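Lake Clevport Opener Draws Crowds, Wind and One Very Good Walleye

4/12/20

CLEVPORT - The walleye season opened on Lake Clevport at first light, and by breakfast the main ramp had produced a line of trucks, two dented trailer fenders and a long discussion about who had been there first. Fish came later, and not for everyone.

The wind had a lot to do with it. It blew straight down the lake from the north, which put a hard chop on the Prirar Flats, where most boats were headed because most boats are always headed there. Anglers who tried to drift the flats in the usual way found themselves covering the whole stretch in a few minutes and then motoring back up to do it again, burning gas at a pace that one of them compared to a second mortgage.

Those who gave up and tucked in behind the Kulkarni breakwater did better. Water there was 40 degrees and stained the color of weak tea, and walleye were holding close to the rocks in nine to 12 feet. A plain jig and minnow, worked more slowly than anyone has the patience for on opening morning, took most of the fish. Chartreuse was the color to have, followed by whatever color the person in the next boat was using.

The best walleye of the day went to Severyn Lysenko, who landed a 30-inch fish off the end of the breakwater on a rod he had bought for his daughter. It was measured, photographed from several flattering angles and let go. Lysenko said he had planned to fish the flats but could not get his motor to start, and so had walked.

He has since had offers of advice on the motor. He is thinking it over.

The Clevport Anglers' Club, which runs the opener derby out of the old bait shop at the foot of the ramp, signed up 196 entrants, a club record. The breakfast was planned for fewer. Pancakes ran out before sunrise, and the coffee was stretched with hot water until it would no longer pass for coffee even among people who had been up since three. Derby rules this year allowed four rods per boat, down from six, after last spring's tangle off the point, which took most of an afternoon and a filleting knife to resolve. 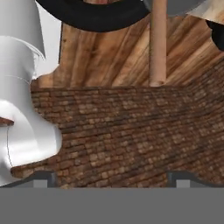 Four rods is still two too many in a crosswind, according to Vignesh Rao, and the club could save everyone a lot of line by saying so before next year. Rao would also like to see the boats started in waves, with the small ones let out first. Under the present system the big hulls reach the breakwater while everyone else is still bailing, and he thinks the entry fee ought to buy a person something better than a view of their wakes.

The club has heard this before. Anil Chettiar, who handled the weigh-in, said a staggered start was tried some years back and led to an argument over what counts as a small boat. The argument outlasted the derby. "We had men out there with tape measures," he said. "Measuring each other's boats. In the rain."

He allowed that the four-rod rule might get another look when the club meets at the end of the season, provided enough members show up to vote and the furnace in the hall is working by then.

Elsewhere on the water, things were quieter. Perch were scattered and mostly small along the east shore, and the few anglers after crappie in Skerix Bay reported that the crappie had other plans. The bay is still colder than the main lake and the weeds have barely started. Give it a couple of warm weeks. Bluegill were biting well at the public dock, as they do every year on opening day, mainly for children with bobbers, and to the visible irritation of the adults next to them.

The creek below the dam is high but fishable. Snowmelt in March pushed it over the lower path and left a good deal of brush behind, so anyone walking in should wear boots and expect to climb over a few things. Sorin Zamfir took two rainbow trout there on a small spinner in the slow water just past the footbridge and lost a third at the net. He described the third at some length. It has been growing steadily since he first told the story, and by closing time at the bait shop it was a fish worth mentioning in any report.

A word on the ramp. The left lane has a soft spot near the bottom where the concrete has broken away, and at least one trailer dropped a wheel into it on opening morning and had to be lifted out by strangers. The county has put out an orange cone. The cone was last seen drifting toward the Prirar Flats at a good clip, so use the right lane, and unload your coolers and straps in the parking lot before you back down.

For the coming week, look for the wind to swing around to the west and ease off, which should open up the flats to anyone with a motor that starts. Walleye ought to move shallower in the evenings as the water warms, and the last hour of light along the gravel bars would be the time to try for them. Minnows were in short supply at the bait shop after the derby, but a fresh delivery is expected. Nightcrawlers are plentiful - they are in the cooler by the register, underneath the sandwiches.

Derby prizes can be picked up at the shop during regular hours. Unclaimed hats will go to the club.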